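Undis notes: the essay unit, take two

Hello again from the quiet end of the hallway! I promised in the last newsletter that I'd write up how the document essay unit went, and then grades were due and the promise sort of slid under a pile of folders. So, the write-up.

Some background if you're new to the list. I teach world history to sophomores at Ustside, and every October we spend a couple of weeks learning how to write an argument from a packet of old letters, maps and newspaper columns. In past years I handed out the whole packet on the first morning. The kids highlighted everything in yellow and then wrote a paragraph about each source, one after another, like a tour bus making its stops. Very thorough, very dull to read, and hardly a claim anywhere.

This year I started with 2 sources. That's it. One was a merchant's letter complaining about harbor taxes, the other a notice from the town council explaining why the taxes were needed (both out of the Cheema reader, the older edition with the ugly brown maps). I asked them who was telling the truth, and they argued until the bell. The following class I gave them 5 more sources and told them to find anybody who backed up either side. They already had an opinion by then, so they read like people hunting for ammunition — which is pretty much what I wanted.

The thesis sentence still took forever. I got a lot of "there were many reasons for the taxes and many effects," and I wrote "such as?" in the margin so many times that my pen gave up. What helped was making them say the claim out loud to a partner before writing it down. If the partner couldn't disagree with it, back to the desk it went. A few of them hated this. One table got so into it that I had to ask them to keep it down!

Grading was the part I'd been dreading, with up to 100 essays on the dining table once both sections and the make-ups came in. I switched to a short scoring sheet, one line for the claim, one for the use of sources, one for explaining where a source comes from and why that matters. That last line is still our weak spot. They'll tell you a letter is "biased" and stop right there, as if the word did the job all by itself. Next time I want a whole lesson on just that, maybe with a boring source like a shipping list, so they can't lean on somebody's tone of voice.

If you'd like the scoring sheet, it's in the Cukska shared folder under writing, and you're welcome to change anything in it. I'd really love to see what you do with the sourcing line, especially if you teach younger kids. My own next try is the trade routes packet after winter break, starting with a pair again, and I'm still going back and forth on which two to open with. Send me your favorites!
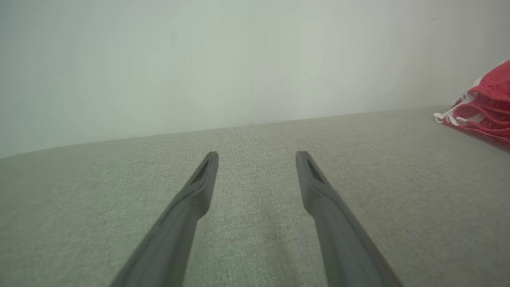
I'm leaning toward the ship captain's diary for one of them, mostly for the complaints about the food, so what I need is something that picks a fight with it.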